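Skisar > Working groups > Activity materials > Minutes

Print this page | E-mail this page

Activity Materials Working Group
Minutes of the meeting held May 26, 2018, small meeting room, Skisar

Chair: Ruairi Menzies
Minutes: Eimear Coughlan
Also present: two members for Clidon (supply), one for Tuncer (finishing)
Apologies: Hurkach

1. Minutes of the previous meeting

Accepted with one correction. Under item 4, "edge length" should read "edge radius". E. Coughlan to amend the filed copy.

2. Matters arising

2.1 The storage bins have been relabeled. Lids are still missing from the bins for the smallest size of cube. Clidon has them on back order.

2.2 The old wall chart was taken down before the room was painted. It will not go back up. The group agreed to keep the wall behind the table plain.

2.3 The question of whether the beginner set should include a tray was held over from last time and held over again. No costs were available.

3. Colored cubes, beginner set

3.1 R. Menzies reported on the color samples. Red and green are accepted as they stand. Blue was returned because two batches did not match under the room lights. Yellow has not been received.

3.2 Clidon asked whether the green could be made darker, to match the cover of the activity booklet. The chair was against it. The top face of the present green already reads lighter and slightly yellower than the front under overhead light, and a darker shade would make the difference between faces stronger. Clidon agreed to match the booklet to the cube at the next printing.

3.3 Tolerance on edge length was discussed at some length. Tuncer would like it relaxed for the beginner set only, as those cubes are used singly or in pairs and are seldom stacked high. The chair noted that the stacking sheet calls for a tower of 15. Tuncer to send figures for a tower built at the relaxed tolerance. No decision.

3.4 Corners. The present edges are crisp. Two members want a small radius added. One member feels a rounded cube is harder to line up against a ruler. Carried to the July meeting.

4. Table layout for the spacing activity

4.1 The group went over the draft card for the spacing activity. The layout uses one green cube and one red cube on the white table, the green near the user and the red toward the wall, offset to the right. Nothing is placed between them. 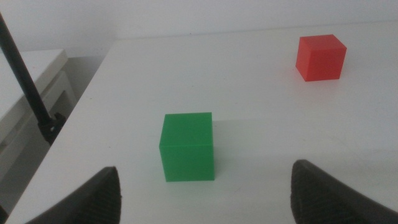
4.2 E. Coughlan asked that the card state the rotation of the far cube. As drafted, it says only "place the red cube", and users square it up to the table edge by habit. With the cube turned slightly, two side faces show and the comparison of apparent size is more useful. Agreed. The wording will be "turned slightly, so that a corner faces you".

4.3 The card should also say that both cubes are to be taken from the same size bin. The exercise depends on the far cube looking smaller than the near one, and a mixed pair would spoil it.

4.4 Clidon asked for the distance between cubes to be given in millimeters. The chair preferred to leave it to the user, with a note to keep the far cube clear of the wall. Clidon's point was recorded. The card stays as drafted on this.

4.5 Lighting. Light from one side gives a soft shadow that helps users judge where the cube meets the table. The card will advise against lighting from directly in front. No particular lamp will be named.

5. Table surface

5.1 The matte white top shows faint scuffs and small specks. Tuncer confirmed that the scuffs can be reduced with a melamine pad but that repeated use will polish the finish and cause glare. The group preferred scuffs to glare. Wipe down with a damp cloth only.

5.2 The proposal for a colored mat was withdrawn.

5.3 One member remarked that the far edge of the table is hard to tell from the wall. The chair proposed a thin strip of gray tape along the back edge. Objection from Clidon, who said users will treat the tape as a guide line and set cubes against it. Tape to be tried on the spare table first.

6. Order quantities

6.1 First order set at 1000 cubes, red and green in equal numbers. Blue and yellow to follow once samples are passed.

6.2 Packed 18 to a carton. Clidon offered 21 at the same carton price, but the larger carton does not fit the lower shelf. Declined.

7. Actions

E. Coughlan: correct previous minutes; revise card wording per 4.2, 4.3 and 4.5.
R. Menzies: write to the supplier about blue; chase yellow.
Tuncer: tower figures at relaxed tolerance; tape trial on the spare table.
Clidon: bin lids; booklet cover color; tray costs.

8. Any other business

None.

Next meeting in July, same room. Comments on these minutes to E. Coughlan.

Print this page | E-mail this page

Recent items
Activity card template, revised
Storage bin labels, all sizes
Note on cleaning matte surfaces
Stacking sheet, second draft
Color sample log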